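Learning to read my grandmother's letters

October 23, 2023

My grandmother wrote letters to her sister for most of her adult life, and when the sister died the letters came back to our family in two shoe boxes. They sat in my mother's closet in Perthorpe until she moved in June. She asked if I wanted them. I said yes before I had thought about the fact that I can't read Ukrainian handwriting.

I can read printed Ukrainian, slowly. I grew up hearing it, went to Saturday classes until I was old enough to complain my way out of them, and kept enough to get through a menu or a news headline. Handwriting is a different matter. The letters I learned from a textbook have almost nothing to do with the way a person in a hurry puts them on paper. A small т can look like an m. A small д can look like a g. The letters и, ш, л and м run together into a row of identical humps, and you have to decide where one stops and the next begins.

There are 218 letters. I know this because my mother numbered the envelopes in pencil years ago, when she meant to do this job herself. She got as far as the numbering.

My first try was to start at number one and go straight through with a dictionary. I spent an evening on it and got four lines, one of which was the date. The dictionary was no help, as I couldn't look up a word until I knew what letters were in it. I put the box away for two weeks.

Then I wrote to Stefaniia Kushnir, who taught one of those Saturday classes and is still teaching. She told me to stop reading and start copying. Pick one letter, she said, and copy it out by hand, stroke for stroke, without trying to understand any of it. Do the same page several times. I thought this sounded like a punishment, but I did it. By the third copy my hand had worked out things that my eyes had missed. My grandmother puts a short bar over her т and another under her ш, which is an old habit taught in schools to keep the two apart. I had taken the bars for stray marks. Once I knew about them, maybe a third of the humps sorted themselves out.

The second thing that helped was making an alphabet chart. I ruled a sheet of paper into boxes and put every version of each letter into its box as I came across it. Her в has two forms, one for the start of a word and one for the middle. Her capital К changed at some point, and I can now use it to place an undated page as early or late. I keep the chart next to me and still look at it on every page.

The third thing was learning the set phrases. Nearly every letter opens the same way, with greetings from each member of the household in order of age, then a wish for health, then a line saying that everyone here is alive and well, thank God. They close the same way too. When you already know what a sentence says, you can use it as a key for the rest.

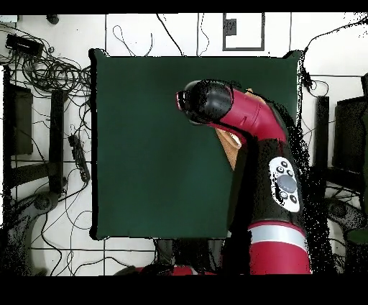 Lev Boiko wrote after my last post on this to say that I should be careful with the set phrases, and that he had been fooled by them in his own family's papers. He had skipped over the greetings for months before he noticed that one name had dropped off the list, and that the letter where it dropped off was the only record of when that person left home. He now reads the greetings first and writes down who is in them.

I went back and did the same. It took several evenings. In my grandmother's letters there is a Fedir who is greeted in every early letter, then isn't, then comes back some years later with a wife. My mother had never heard of him. I have asked two cousins and am waiting to hear.

Most of what is in the letters is ordinary. She writes about the price of shoes. She writes about a neighbor's fence, which was apparently on the wrong side of something, and which comes up in nine letters before it is settled or she gets tired of it. She asks for seeds and then complains about the seeds. She had a job for a while in the office at Ostapchuk, a dry goods store, and there is a good deal about the other women who worked there and who was speaking to whom. I had expected something weightier, I suppose. I like the fence better than I would have guessed.

There are a few harder ones. I'm not going to write about those here.

For anyone starting on something similar, my working method at this point is as follows. I scan the letter first and work from the scan, enlarged, so the paper gets handled once. I type it out in Cyrillic line by line, keeping her line breaks, with a question mark for any letter I can't make out. I don't stop to translate. When the whole letter is typed I leave it for a day, then go back to the question marks, and usually half of them are plain by then. Only after that do I put it into English.

Her spelling is her own. She wrote the way she spoke, and she spoke a village dialect with a good many Polish words in it. For a while I was correcting her as I typed, which was a mistake. I lost at least one word that way that I now think was the local name for a kind of shed. I've gone back and restored what I could.

A letter of two pages takes me three evenings, down from about a week. I have finished 80. Paper was saved in that house, so there are also pages where she reached the bottom, turned the sheet sideways and kept going up the margin. I've been leaving those for later, and later is getting closer.

The typed copies go into one long file and also get printed, because my mother doesn't like reading on a screen. She has a binder. She calls when she gets to a part she has something to say about, and I've started keeping a pad by the phone, since what she remembers is often better than what's on the page. The fence, for instance. She says there was a goat involved. The goat isn't in any letter I've read so far.

Miroslava Bondarchuk has offered to look over my typed copies of the first ten and mark the errors. I sent them off last week. While I wait I'm working on number 81, which starts with the greetings, wishes everyone health, and then goes into a long piece about plums.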